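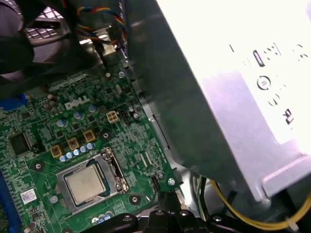 *The view from the wrist: an open Dell desktop, with the gripper waiting at the bottom edge.*

Adeel Bajwa has taken the same kind of computer apart more often than any repairman would want to, and he has never fixed one. That is not the assignment. At Orkent, a small outfit on the industrial side of Galstead, he guides a robot arm through the insides of old desktops so that a piece of software can study how he did it. Each attempt is saved. The company calls these attempts "episodes," a generous word for television this slow.

The learning system is named Bugti, and it has a large appetite. A good day's work is 60 episodes. Bajwa's record is 62, set on a Friday when, he says, the coffee was strong and the screws were kind.

The job sounds simple until you try it. I tried it. The operator watches the feed from the wrist camera and steers with a pair of handles that feel like expensive salad tongs. My task was to reach into the case, close on a cable and let go again without touching anything else. I touched everything else. Bajwa watched politely and tagged the result "contact, unplanned," a label I would like on my driver's license.

Bad episodes are kept, though they go into a separate pile. Bugti has to see what a miss looks like, and visitors are apparently a reliable source.

What the team wants most is variety. A robot that has met one motherboard in one position under one lamp will be brilliant at that and hopeless five inches to the left. So the case gets turned between runs. The lamp moves. Some days a metal surface glares so hard that half the picture goes white, and those days count too, as the recycling plant that hopes to use the thing will not be lit by a photographer.

"People ask if it's boring," Bajwa says. "It's boring the way fishing is boring. You still want to be there when something happens."

Something did happen in the spring. After 218 episodes of one cable task, Bugti was allowed to try it alone. It succeeded on attempt 3, then spent the rest of the afternoon reaching with great confidence for a shadow. The team went back to collecting – this time with more shadows.

The next test is set for November, when a second arm, known as Fivia, joins the bench. Two arms should mean twice the episodes. Bajwa expects they will also mean arms bumping into each other, and he has already made up a tag for it.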